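About Stimine

Stimine is a necktie workshop and finishing school. We design, sew, repair and restore neckties for private customers, retailers and uniform programs, and we train the people who do this work. The workshop was founded by Delia Retamal, who began by mending ties for a single tailor and later took over the premises on Uncombe Street where we remain today.

Our staff work in two departments. The sewing department, directed by Fidel Orellana, cuts and assembles new ties to order. The care department, directed by Lama Fakhoury, receives ties for cleaning, relining, narrowing and pressing. In the past business year the care department returned 1,556 ties to their owners.

Silk is the material we handle most. Striped silks require particular attention, as the bands must meet correctly at the seam and the cloth must not be stretched on the bias. Each tie is inspected along its full length before any stitch is opened, and its folds are eased out by hand. We do not press a blade flat. A good tie should keep a soft, rolled edge, and our trainees spend their first weeks learning to recognize one.

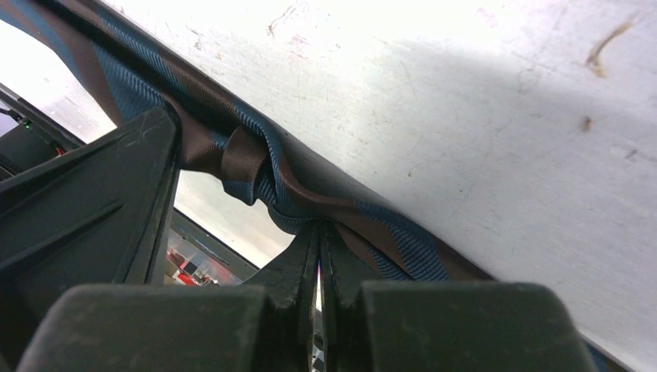

Silk necktie in navy blue and chocolate brown diagonal stripes, at the table edge.

The finishing school opened its doors to outside students in April, under the direction of Josefina Jara. The course runs for 66 hours of bench instruction and covers fabric selection, slip stitching, interlining, bar tacks and pressing. Students supply their own thimble and shears — all cloth and thread are provided. Those who complete the course may apply for a place in either department.

Stimine also maintains a reference collection of 113 neckties, assembled by Florencia Huenchumán and arranged by weave and pattern. The collection is open to students, designers and researchers by appointment. Pieces are not lent, but swatches of comparable fabrics may be requested for study.

Customers may bring ties to the front counter or send them by mail. A written estimate is prepared for every piece, and no work begins until the owner has approved it.

Page last revised May 13, 2019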